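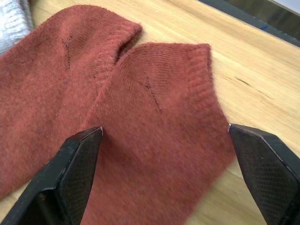 *Wrist view: fingers open on either side of the sock.*

## 4. Recording sock demos

This is where the Mulonine arm starts learning from you, and it's great fun once you find your rhythm! Plan on 25 episodes per sitting.

1. Press **Record** and wait for the tone.
2. Open the fingers fully, then lower them over one sock. Go slowly.
3. Close, lift, and carry the sock to the rack. Stop for a moment before you line up with a clip, so the wrist camera gets a steady look at it.
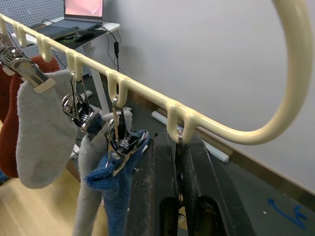 4. Release the sock, back away, and press **Stop**.
5. Tag the episode *good*, *retry*, or *discard*. Keep your retries! A fumble followed by a clean recovery is wonderful training material.

**Caution:** Keep your hands off the table while the arm is live.

### Between episodes

Bring the arm back to its start pose with the fingers spread, 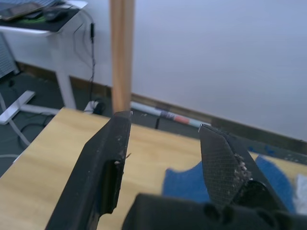
then shuffle the socks before you record again. Mix up the colors and the folds. Elikem Gbeho's first Maluleke set had 100 episodes, almost all starting from the same layout, and the new one has 1,358 with far more variety.

**Note:** Uploads run nightly at 13 minutes past the hour you chose in Section 2.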